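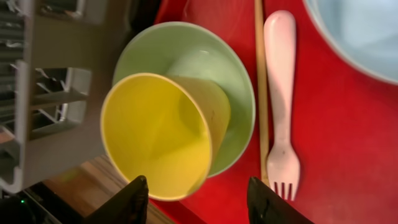
A yellow plastic cup in a green bowl on a red tray.

Elimination diet

An elimination diet is a short-term eating plan used to find out which foods are linked to a person's symptoms. Suspected foods are removed for a set time and then brought back one by one while symptoms are recorded. It is used by dietitians, allergists and gastroenterologists, and also by chiropractors, naturopaths and other practitioners who include nutrition in their work. It is a method of investigation and is not intended as a permanent way of eating.

Background

Diets that leave out certain foods have been used to treat skin, stomach and breathing complaints since well before laboratory allergy tests existed. Modern versions grew out of hospital practice in the first half of the 20th century, when patients were placed on a few foods thought unlikely to cause reactions. Later versions became less strict, partly because many patients could not stay on the early ones.

Procedure

Most plans have four stages.

Baseline. The person eats as usual and keeps a food and symptom diary, usually for one or two weeks. Medicines, sleep and, where relevant, menstrual cycle are noted as well.

Elimination. The chosen foods are left out completely, most often for two to six weeks. Packaged foods need label checks, as milk, wheat, soy and egg appear in many products where they are not expected. If symptoms do not change, the diet is normally stopped and other causes are looked for.

Reintroduction. One food is returned at a time, starting with a small portion and increasing over one to three days. A gap of several days before the next food allows delayed symptoms to appear. Foods that caused no trouble may be left out again until all tests are finished.

Maintenance. Foods that produced clear and repeated symptoms are limited. The rest go back into the diet. Some practitioners retest the limited foods after several months.

Types

Single-food diets remove one item, such as cow's milk. They are the easiest to follow and are often tried first.

Multiple-food diets remove several common triggers together. The six-food version, used in eosinophilic esophagitis, leaves out milk, wheat, egg, soy, nuts, and fish and shellfish.

Few-foods diets allow only a short list, often one or two meats, rice, a few vegetables, pears and water. They carry the highest risk of poor nutrition and are kept brief.

The low-FODMAP diet limits certain short-chain carbohydrates and is used mainly in irritable bowel syndrome. It differs in that it restricts groups of sugars found across many foods, and the amount eaten matters.

Use in practice

In a clinic, the plan is usually set out at a first visit and reviewed at the end of each stage. Written meal lists, shopping lists and diary sheets are common. The Hemness Diary, a paper form developed by the dietitian Rahel Widmer, gives each day one page, with meals on the left and symptoms scored from 0 to 3 on the right. Gebhard Gisler later adapted it for chiropractic offices by adding a line for joint and back pain. A review at the Annan Clinic in Wernov covered 537 patients who were given the form. Of these, 336 completed the elimination stage and 196 went on to finish reintroduction. The most frequent reasons given for stopping were eating away from home and the cost of substitute foods.

Limitations

Results can be hard to interpret. Symptoms of many conditions rise and fall without any change in diet, and a person who expects a food to cause trouble may report symptoms for that reason. Blinded food challenges reduce this problem but take more time and staff. Removing several foods together can also bring improvement without showing which food was involved.

Risks

Long or very strict elimination may lead to low intake of calcium, iron, iodine, fiber or protein, and to unwanted weight loss. Children, pregnant women and older adults need closer supervision. The diet is generally considered unsuitable for people with a current or past eating disorder. In people with a true food allergy, bringing a food back after a period of avoidance can cause a severe reaction. Anyone with a history of anaphylaxis should have foods reintroduced only under medical supervision.

Testing for celiac disease should be done before gluten is removed, as blood tests and biopsies may appear normal once a person has stopped eating it.

See also

Food intolerance
Food diary
Oral food challenge
Low-FODMAP diet
Celiac disease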